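Notebook — Skemana, seed round prep
April, started 8:40

Carrying on from the cap table page. In-ho sent the corrected sheet last night and the option pool now adds up. The error was the two advisor grants entered twice, once under the old vesting terms and once under the new. He deleted the old lines. I checked the totals against the signed letters and they match.

Call with Yoon-hee Gil at Pameck at 9:30. She has read the deck and the data room as far as the customer contracts. Her points, in the order she raised them:

Repeat orders. She wants them by cohort, by month of first purchase. Our chart lumps everyone together and the holiday buyers flatter it.

Returns. We show net revenue but no returns line. She asked for gross, returns and net on separate rows.

Marketplace dependence. Too much of the order volume still comes through Zernel. She asked what happens to margin if their fee goes up. I said we would send a sensitivity table. We don't have one yet.

Terms. Pameck would want a board seat and pro rata. No number on valuation. She did say they prefer to close with 2 investors in the round and no long tail of small checks.

11:15. Pulled the orders export with Aniela. 967 customers have ordered at least once since the new storefront went live. Test accounts were still in the first export, so ignore any file saved before 11. She is building the cohort table from the clean one. Guest checkouts are matched on email only, which will miss people who used a second address. Put that in the footnote.

1:50. Edvin called about the warehouse contract with Nam. They will hold the current pick-and-pack rate for 3 months if we sign before the round closes. After that it goes to volume pricing. I would sign. Hường wants to read the termination clause first — the last version let them out on short notice and left us holding the stock. She has it now.

Still open:
Sensitivity table on the Zernel fee (me)
Cohort table and footnote (Aniela)
Returns split, back to launch (In-ho)
Termination clause (Hường)

4:20. Aniela's first pass is in the shared folder. The early cohorts reorder better than I expected and the winter ones worse. Leave both in and don't smooth it. Yoon-hee will ask for the raw rows anyway.
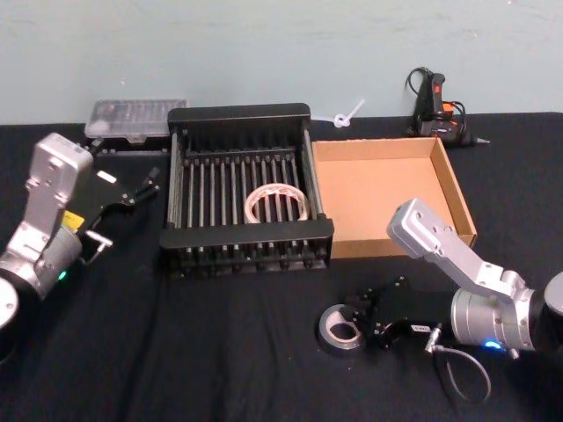 The fee table goes on the next page once I have the shipping costs from Edvin.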